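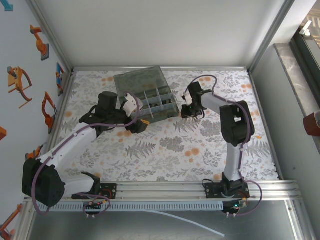
Two arms, one policy, and the left one keeps stalling near the box

Print | E-mail this page

Posted by Poppy Marsden

Hi all! I've got a two-arm setup and I'm training one policy to run both sides at a clear plastic box with dividers. I have 700 demos so far, all teleoperated, and the right arm is pretty good now. The left one gets its gripper up next to the box and then just sort of hovers there — tiny wiggles, no commitment — until the episode times out. Training loss looks fine. I'm predicting chunks of 17 actions and running every one before I query again. Is this a data problem or am I doing something dumb at inference?

Posted by Jordan Wainwright

I had almost the same thing in January and it was pauses in my demos. When you teleop two arms you tend to park one while you think about the other, so the policy learns that sitting still by the box is a perfectly good move. Plot joint velocity per arm and trim the stretches where both are idle (leave the ones where only one is waiting, you need those!). I'd also try querying sooner, maybe halfway through each chunk, and blending the overlap. Also, see-through plastic is rough on depth. If you're feeding depth in, turn it off for one run and compare.

Posted by Lacey Hulme

Just get more data. Mine was junk until 3000 demos.

Posted by Halima Rashidi

Before you record anything else, check your timestamps. My left arm's joint states were landing about two camera images late because both arms shared one read loop, and the loss looked great the whole time. Replay a demo open loop on the real arms and watch whether the left one lags. If it does, give each arm its own thread and stamp the state when you read it, then go back to Jordan's trimming.

Print | E-mail this page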